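Set visit: Rallis, Clodedwood Studios

Clodedwood opened its Iddale site to trade visitors in April, ahead of the second series of the reality show Rallis. Groranico, the production company, ran the tour in groups of 16. Ours started at 9.30 am.

The house set occupies Stage 2, with a floor area of 1759 square metres. Fixed cameras cover every room except the bathrooms. All feeds go to a gallery on the upper floor, where loggers work eight-hour shifts and tag each argument, exit and phone call by cast member. The first series produced 4000 hours of footage for ten episodes.

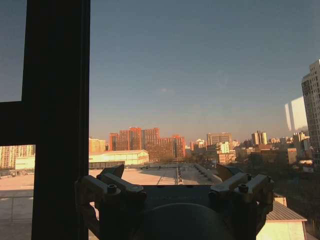
A story producer, asked how much of the reunion special was planned, replied that the seating order was fixed a week ahead and the questions were not shown to the cast. She added that two walk-offs had been kept in full and a third cut for legal reasons.

The confessional booth is smaller than it looks on television. It holds one chair, two lamps and a locked-off camera. Series one used 313 booth interviews, most recorded the morning after the events discussed.

The tour ended in the edit suites at noon. Screens were switched off for our visit. Parking is at the north gate.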